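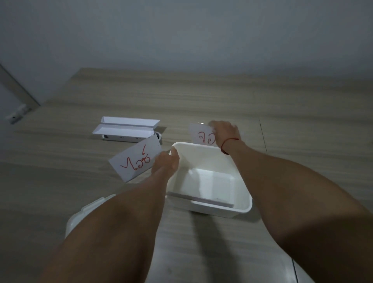
Why can't it learn from one person doing the job perfectly 500 times? That was the question that came back from Grenemia after our last report, and I've been chewing on it ever since, so I'll start there and get to the money afterwards.

April 2018
By Adesuwa Nwachukwu

The short answer is that we tried it! In December we trained on one very tidy set of recordings (mine, I'm afraid) and the Nonley software got very good at copying me. Turn the box a little, or put the lid down the other way round, and it was lost. It had picked up where my hands go and hardly anything about boxes. So this quarter we've gone for messier examples, with more ways of picking things up, and I've stopped asking people to start again when they fumble a card. A fumble followed by a recovery is worth having, and we'd been throwing those away for months.

We've settled on two tasks for now. One is the lid and the other is the cards. Both use the same sort of white plastic box, and both need two hands, which was the bit you were keenest on when we first talked.

The lid first. I thought this would be the easy one and it has been a pain. A lid hides the box just when you want to see the box, and the fingers doing the work are often tucked out of sight. Labelling is slow too. We have to mark the moment the lid stops being "held" and starts being "on", and two of us can look at the same recording and disagree by a good half second. We now label a sample of 40 recordings twice and talk through the ones that don't match. It's dull, but the labels are much steadier than they were at Christmas.

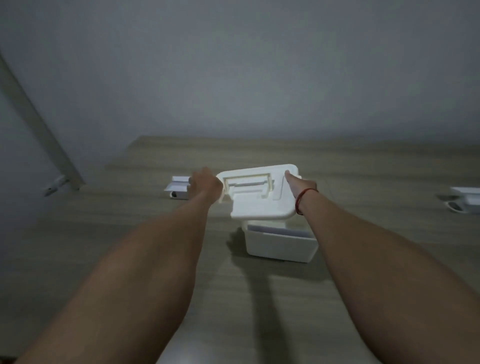 Lid task: a hand on each side, with the box open underneath.

The cards are more fun. They're white with red handwriting on them, and people hold them all sorts of ways, upside down included. We're not asking the system to read anything yet. All we want is for it to follow which hand has a card, and to cope when fingers cover half the writing. White card against white plastic is hard going for it, and Chornovol (who are doing the training runs for us) asked whether we'd swap to coloured boxes. I said no for this round. I'd like to see how far we get with the difficult version, and I can always back down later, probably while grumbling.
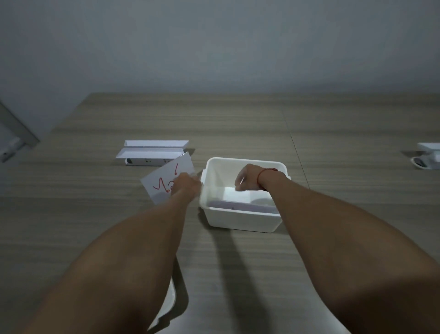
Card task: one hand down in the bin, one holding up a card.

On to the money. We've spent less than planned on equipment and more on people's time, nearly all of it labelling. I'd like to move 10 per cent of the equipment line across to cover it, if you're happy with that. No change to the total.

Next up is a 30-minute limit on sessions, as the later recordings get sloppy in a way that isn't useful, and then a first run at the Zodthorpe site with a different table and different light. I expect the results to drop when we do that. I'll send you the figures whatever they look like, and if you can let me know about the budget line before we book Zodthorpe, that would be a big help.

Related items
Nonley progress report, December
Labelling notes: when is a lid on?
Chornovol training runs: what we sent and what came back
Planning the Zodthorpe sessions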